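The Robot That Wouldn't Leave the Curb

At twenty past four in the afternoon, a delivery robot named Au drove itself gently into a planter and stayed there.

It didn't crash, exactly. Crash is a word for things that travel faster than a person pushing a stroller. Au weighed 80 pounds, carried two lunches that had become dinners, and touched the concrete curb with its right front wheel at a speed its makers describe as "considerate." Then it backed up, thought about it, and touched the curb again. It did this for 16 minutes. A student sat down on the planter to watch and was asked, in a pleasant recorded voice, to please make way.

The company that built Au is called Plurnov, and it has 11 employees, most of whom were in a budget meeting. The one who wasn't was Myung-ja Hong, who runs operations and had skipped the meeting on the grounds that she already knew the budget. She saw the alert, opened the live view, and watched the same six inches of curb come and go.

"My first thought was that somebody had moved the planter," she told me. "I want to be clear that I considered this seriously. I called the campus and asked."

The campus had not moved the planter.

What had moved was Au's opinion of where it was. The robot gets around by matching what its cameras see against a stored map, with some help from satellites and from counting the turns of its wheels. On most of its route this works nicely. There are signs, doors, odd corners, a bike rack with a personality. Then it reaches the plaza, where one slab of concrete looks very much like the slab before it, and the buildings have been designed by people who found a window they liked and repeated it.

Somewhere out on the paving, Au slipped one slab sideways. Not in life, where it was rolling along quite properly, but in its head. From that point on, it believed the curb was a few feet to the right of the actual curb, and that the clear path it wanted ran straight through the shrubbery. When its bumper told it otherwise, it trusted the map.

"That's the part I don't love," said Benedikt Haberkorn, who wrote a good deal of the software and has the look of a man who has since reread it. "The bumper was correct. The bumper was the only one in the room who was correct. And we had it set up so the bumper could be outvoted."

The vote had been set up that way for a reason. Last winter the bumpers, supplied by a firm called Gandby, had a habit of going off in the cold. Robots were stopping dead for snowflakes. So a patch went out in December telling each machine to treat a single bump as a rumor, and to check with the map before getting upset. The winter problem went away, and the patch stayed on into the warm months, the way patches do.

None of this would have earned much more than a sheepish email if Hajnalka Gál hadn't read the log. Gál handles safety for the campus, and she is the person who decides whether Plurnov gets to roll anything at all across her sidewalks. She did not care about the planter. She had one question, and she put it in the subject line: What if it had been an ankle?

Plurnov's answer, which took a weekend to write, was that Au would have seen an ankle. The cameras look for people separately from everything else, and a person beats the map every time. Gál wrote back that curbs were also fairly easy to see. The fleet was parked by dinner.

I went out with the team when they tried to make it happen again. This is slower than it sounds. You send the robot along the route, you stop it, you compare where it thinks it is with where the tape measure says it is, and you send it along some more.
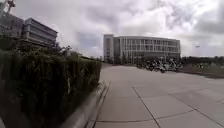
Po-yen Yau, the intern, had the tape measure. He had been hired to work on machine perception and by mid-afternoon had sore knees. On the ninth run the error showed up, and everybody cheered, which drew a look from a passing professor. The robot was lost by exactly the width of a joint and a slab, and it was completely confident.

The fix has three pieces. The bumper now gets the last word, snow or no snow. The map now carries a note for wide, samey places, telling the robot to doubt itself and slow down. And if a machine hits the same thing twice, it stops and calls a human. Sioned Lloyd, who founded the company, paid for a new bumper from Drakix, too, at a cost of 900 dollars per robot. She says this number slowly.

Gál made them do 600 crossings of the plaza with someone walking alongside before she'd sign. Yau did a lot of the walking. Au is back on lunches now, and it goes past the planter at a crawl, leaving a gap you could drive a second robot through.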